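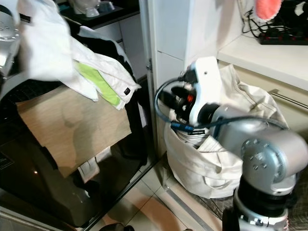 Towels smell sour after cold wash
Laundry and Cleaning, 4 replies

Lavholm
Good evening to all. I moved into a smaller flat in September and since then I wash almost everything at 20 degrees, to save electricity. Shirts and bed sheets are fine. The towels smell fresh from the line, but when I dry my face with them a sour smell comes back. I use liquid detergent and the short programme. What should I change first?

Qian
I had the same problem for a whole winter. My order of work was this:

1. Do not keep damp towels in the bag until washing day. Hang them over a door first, then put them in.
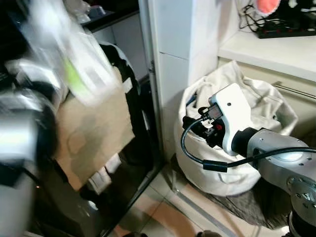

2. Wash the towels alone, with powder in place of liquid, on the longest programme you have.

3. Leave out the fabric softener. It stays in the cotton and the towel drinks less water.

4. Dry them the same day, with some space between them.

Brultholm
I do not agree with point 2. Powder did not dissolve well for me at 20 degrees and I had white marks on everything dark. The temperature is the problem here. Once a month give the towels a hot wash and keep your liquid. My mother boiled hers and they lasted for years.

Qian
Boiling is hard on the coloured ones – mine became pink and grey. But I accept that a hot wash helps, if the care label allows it.

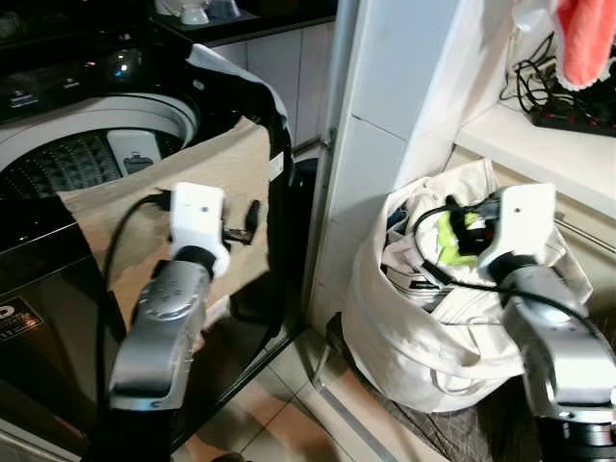

Lavholm
Should I leave the lid open between washes?

Qian
Leave it open until the drum is dry, and wipe the rubber parts with a cloth. If there are small children or a cat at home, close it again afterwards.

Vullelen
I side with Brultholm about the heat, but the bag matters also. Mine is plain cotton and I wash it together with the towels. Before that I had clean towels going into a bag which smelled worse than they did.

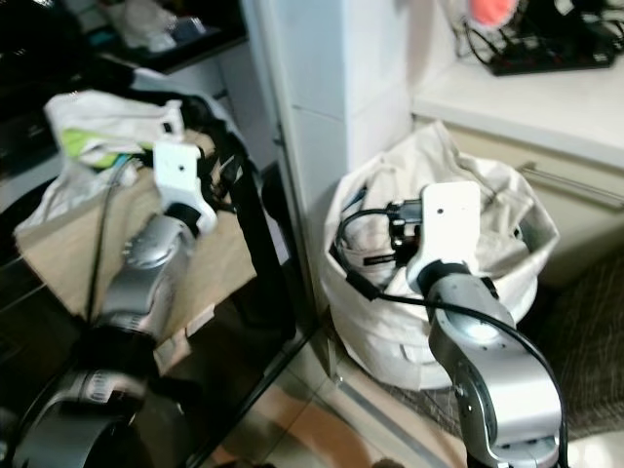

Cloth bag on the floor, next to the white pillar.

Lavholm
Thank you. I will wash the bag too, and try the hot wash before I buy powder. The liquid bottle is still half full.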